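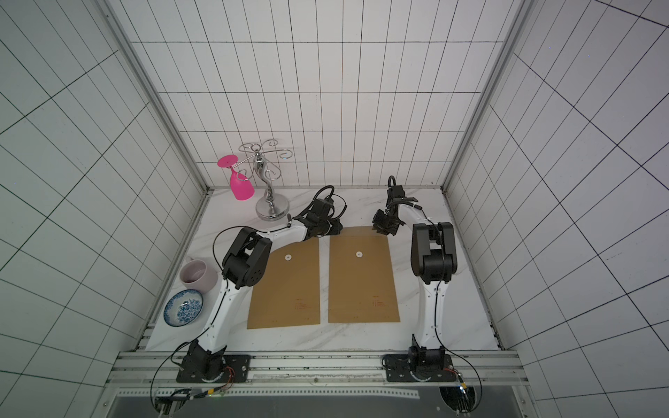 Grout sealer: worth it or a scam?

margaux_rey
Posted January 17, 2020
My tile guy wants $223 to seal the grout on my white square tile. The dark grout was MY idea (love it!) but do I really need this?

Vandton54
Skip it. I never sealed mine and it still looks great.

kayode_b
Gotta disagree with Vandton. I skipped it too and had white haze all over my charcoal grout by April. Buy a bottle and do it yourself, it's an easy afternoon.

Vandton54
Haze is from sloppy mixing, not skipping sealer.

margaux_rey
Ok, buying a bottle. Does it smell awful?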